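Home | Manuals | Set-up | Household Tasks | Support

Bremutix Two-Arm Workstation
Operator Manual, Section 8: Assessing Readiness for Household Chores

Print this page | E-mail this page

8.1 Purpose

This section sets out the procedure for judging whether a workstation may be assigned a household chore without an operator at the controls. It applies to tidying, sorting and putting away. It does not apply to cooking, ironing or any task involving glassware.

Customers frequently ask whether the workstation can take over the housework. At the present release it cannot. It can be assessed on short, well-defined portions of a chore, and those portions may be put to use once they have met the threshold in 8.4. A full tidy-up of a child's room, for example, remains outside the approved list.

8.2 Before You Begin

1. Confirm that the Pleso control software is the release dated 1st August or later.
2. Load the Caron task library and select "Bin to Tray, Single Item".
3. Run the task in simulation before it is attempted on the physical workstation. Simulated results are stored separately and may not be counted toward approval.
4. Set the containers so that both can be reached without either arm crossing the other. Containers of clearly different colours are recommended.

NOTE: The transfer task is the basis for most putting-away chores. A workstation that cannot move a single item between two containers should not be tried on toys, cutlery or laundry.

8.3 Running the Transfer Task

5. Start the task from the Pleso console and select one item. A tennis ball is suitable for first runs, as it tolerates an uneven grip.
6. Observe the grasp in the simulation window. The fingers should close on the item from above, with the thumb on the lower side.
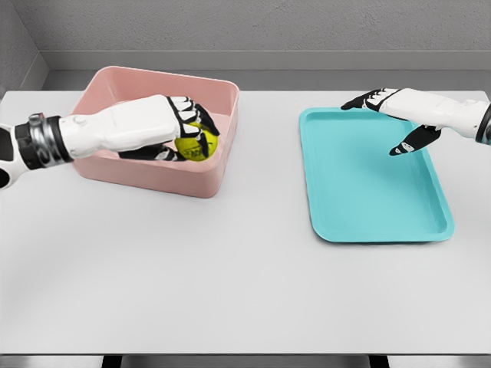 Figure 8-1. Simulated transfer task: left hand gripping the ball in the pink bin, right hand over the empty teal tray.

7. Check that the idle hand is clear of the item's intended path. If it is not, press Hold and adjust the rest position in the Caron library.
8. Allow the run to finish, or to stop at the limit of 180 seconds. A run that reaches the limit is recorded as a failure.
9. Reset both containers and repeat for a block of 20 runs.

CAUTION: Do not reach into either container on the physical workstation while an arm is powered. Press Hold and wait for the steady amber light.

8.4 Interpreting the Results

A chore portion may be considered for unattended use after 1000 physical runs have been logged and reviewed by a trained operator. Dropped items, missed grasps and contact between the hands must each be entered in the log — including those from which the workstation recovered by itself.

Results for one item do not carry over to another. Approval for a ball gives no approval for a sock, a spoon or a soft toy, and each must be assessed in its own right. Changes to lighting, table height or container shape also require a new block of runs.

8.5 Current Limitations

Performance in a home kitchen or laundry room is likely to fall below that recorded at the bench. Cluttered surfaces and overlapping items are not supported. The Tredier mobile base, when fitted, must be parked and locked for all tasks in this section.

An updated list of approved chore portions is issued each September. Until a portion appears on that list, an operator must remain within reach of the Hold button.

Previous | Contents | Next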